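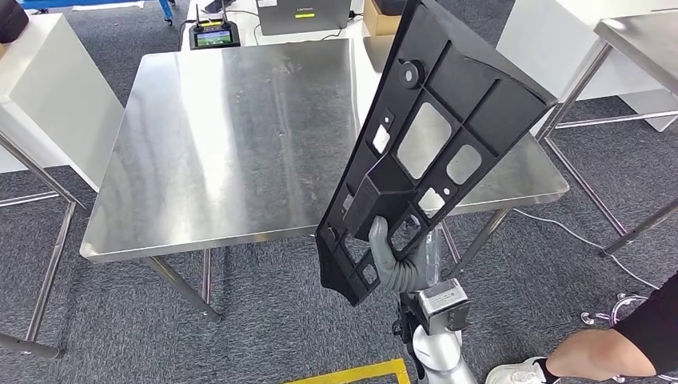
Fig. 3.1. Panneau en matière plastique noire moulée, face nervurée.

Chapitre 3
Nervures, bossages et ajours

Une plaque plane en matière plastique fléchit sous une charge modérée et se voile au refroidissement. Augmenter son épaisseur corrige le premier défaut et aggrave le second : le temps de cycle croît, la consommation de matière également, et des retassures apparaissent en surface. Le concepteur préfère donc conserver une paroi mince et la raidir par un réseau de nervures.

Le panneau de la figure 3.1 réunit les principales formes étudiées dans ce chapitre. Les parois en relief délimitent des compartiments selon un quadrillage. Quatre ajours rectangulaires à angles arrondis traversent la pièce ; l'arrondi limite la concentration de contraintes. Un bossage circulaire percé en son centre se trouve près d'une extrémité, et l'un des angles se prolonge par un rebord plus épais.

3.1 Raideur d'une paroi nervurée

Pour une section rectangulaire de largeur b et de hauteur h, le moment quadratique vaut bh³/12. Doubler la hauteur d'une nervure multiplie par huit sa contribution propre, à largeur constante. On retiendra, pour les exercices, une paroi de 2 mm, des nervures de 3 mm de haut et un effort réparti de 200 N. Le module d'élasticité de la matière, désignée Pruston 800, figure en annexe.

La section 3.2 traite du rapport entre l'épaisseur de la nervure et celle de la paroi, la section 3.3 des dépouilles et des rayons de raccordement. Le calcul des bossages est abordé en 3.4.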